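Ikberg Two-Arm Bench Cell
Drokov Automation
Page updated Mar 2, 2023

Overview
The Ikberg is a bench cell for evaluating two-arm handling of household and light shop-floor items. It is sold for test work and is not rated for unattended service.

What it can do now
Pick and place of rigid, open-topped items within reach of either arm. Sorting by colour. Nesting of bowls in a programmed order.

What it can't do yet
Wet dishes, cutlery in a heap, folded cloth and anything handed over by a person. Customers asking for a machine that clears a kitchen table should wait.

Specifications
Arms: two, facing, with parallel grippers
Frame: black aluminium extrusion
Work surface: light wood
Bench height: 900 mm
Rated test run: 2000 cycles
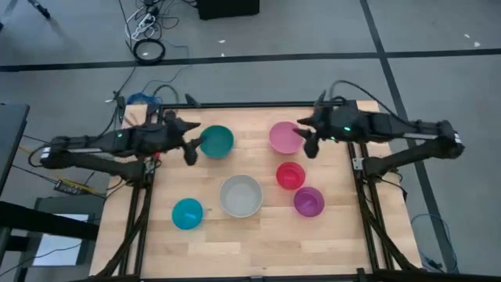 Bowls of mixed sizes remain our standard trial load. Rim thickness and gloss both affect grasp planning, and Homa Jalali's team retunes grip force for each new set. Allow 4 hours for setup on a level floor.

Options
Haslam fingertip pads
Flavus logging software, per-seat licence

Enquiries: Darren Catterall, Applications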